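4. Setting up your audio guide for the Drorham ruins

Before you start: charge the Dreno handset overnight. The old harbor has 40 listening posts and no outlets, the medieval merchants having failed to plan ahead.

4.1 Pairing the handset

1. Hold the side button until the light turns green. If it turns red, let go and try again with less feeling.
2. Choose your language, then your route. The Harbor Route takes 2 hours. The Full Wall Route takes most of a day and includes the cemetery.
3. Stand next to Post 1, at the sea gate, and wait for the chime.

Note: The chime is a recording of a ship's bell. Other visitors will look around for the ship.

4.2 Walking the route

Each post starts its own track as you come near. To hear a track again, step back – on dry ground, please – and press Repeat. Tracks on the customs house and the Painemal cistern were written by Zdzisław Rutkowska and run long. Press Skip if you must.

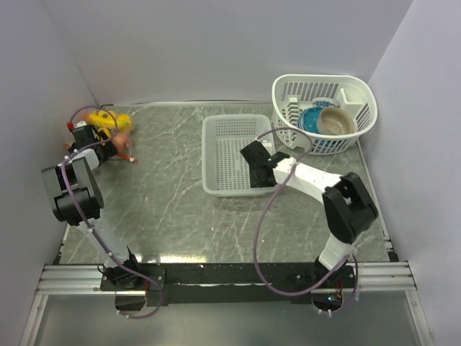

4.3 If the guide loses its place

1. Check the number carved on the nearest post.
2. Enter it on the keypad and press OK.
3. If the guide insists you are in the granary, restart it. It is fond of the granary.

Caution: Do not climb the outer wall for a better signal. It has stood for centuries without your weight on it.

4.4 Returning the handset

Hand it in at the Grunard desk by the lower gate before closing. On Wednesday the desk shuts at noon, so use the drop box. Please remove your own headphones first.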